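Lunlow Community > Health > Surgery and Recovery

What does the suture line on an operative note mean?

Viewed 555 times

Perrine Hervieu
I requested the records from an abdominal operation I had in May. The closure section lists three materials: "0 polydioxanone, running" for one layer, "4-0 poliglecaprone, subcuticular" for the skin, and "silk tie" with no size given. The discharge sheet says no stitches need to be removed. I would like to know what the numbers refer to, whether "running" is a pattern or a material, and how long each of these stays in the body. I have no symptoms and am not asking for medical advice. I want to be able to read the document.

Yannick Joly
17 votes

The numbers are USP sizes and describe thickness. 0 is a single zero. 4-0 is read "four-oh" and stands for four zeros. More zeros means a thinner strand, so your skin suture is much finer than the one used in the deeper layer. Whole numbers above zero (1, 2) go the other way and get thicker. The scale does not give strength directly. Two materials at the same size can have different breaking loads, and different diameter limits apply to some material classes.

"Running" is a pattern. It means one strand was passed repeatedly along the wound and tied at the ends, as opposed to interrupted stitches, where each one is tied and cut separately. A running closure is faster and spreads tension along its length. If the strand breaks or a knot slips, a longer section can loosen.

"Subcuticular" is placement: the strand runs just under the surface, parallel to the skin.
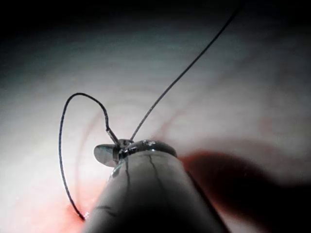
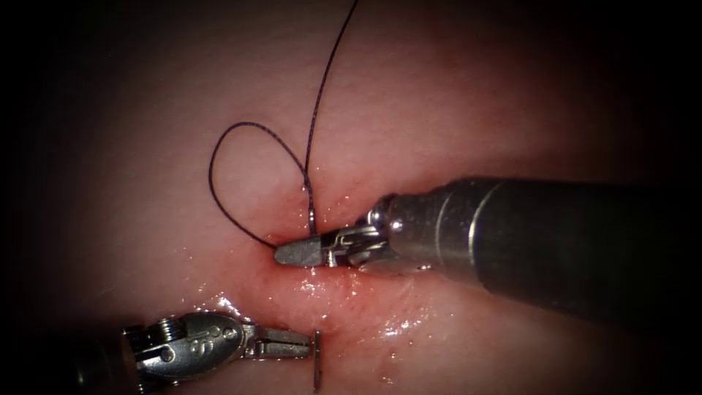
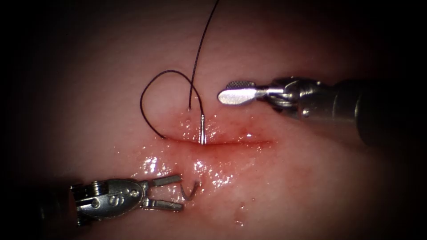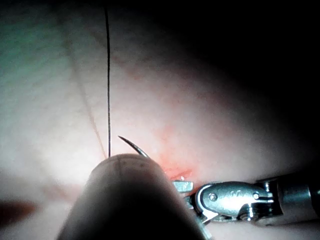 Lucienne Boyer: Correct on sizes, but you skipped the third part of the question. Polydioxanone and poliglecaprone are both synthetic monofilaments broken down by hydrolysis. There are two separate clocks, loss of strength and loss of mass, and the first always finishes earlier. Poliglecaprone loses most of its holding strength within a few weeks and is gone some months later. Polydioxanone is the slower of the two on both counts, so it gets chosen for layers that heal slowly. Silk is classed as nonabsorbable even though it does degrade over a long period. A silk tie around a vessel is normally left where it is.

Yannick Joly: Agreed. I would add that dyed and undyed versions of the same material exist. The note may say "violet" or "clear," and that is the color of the strand and nothing more.

Thierry Lefèvre
4 votes

Mine all dissolved except one end that poked out, and the clinic snipped it on a Tuesday visit. Took a minute. Ask for the implant and supply log if you want the actual product names. The op note usually has only the generic ones.

Perrine Hervieu
Thank you, all three parts are covered. The supply log was a separate request form at my hospital. It lists the needle code next to each strand, so I will post that as a new thread.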